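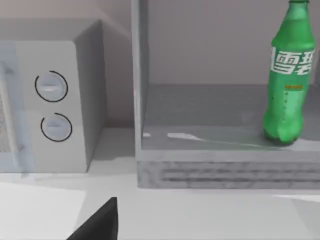
Flitano Court Tenants' Association
Minutes, Feb 1, 2024

Nine members present. Minutes of the December meeting accepted, with one objection to the word "productive."

Heating. The landlord's agent, Wasum, writes that the boiler is "performing as expected." Members asked what was expected. The letter gives no temperatures. Secretary to ask for the service record again, this being the third request.

Laundry room charges. Ploltard wants $3512 a year to service the machines. Last year's bill was $2088. Their letter puts the rise down to "improved response." Two members on the second floor waited most of December for a visit and did not notice the improvement. Agreed not to sign until Ploltard explains the figure line by line. A quote from Tsuji was also read. It is lower, but leaves out parts, so it may not stay lower for long.

Shared kitchen. The sign-up sheet stays. A proposal to replace it with an app was heard and got no second.

Entry door. Wasum offers $1000 toward a new lock if tenants pay the rest. It was asked why tenants should pay for the landlord's door. No answer in the letter. Offer declined, seven to two.

Other business. Bike rack still promised, still not there.

Next meeting when Wasum replies, or in a month, whichever is sooner.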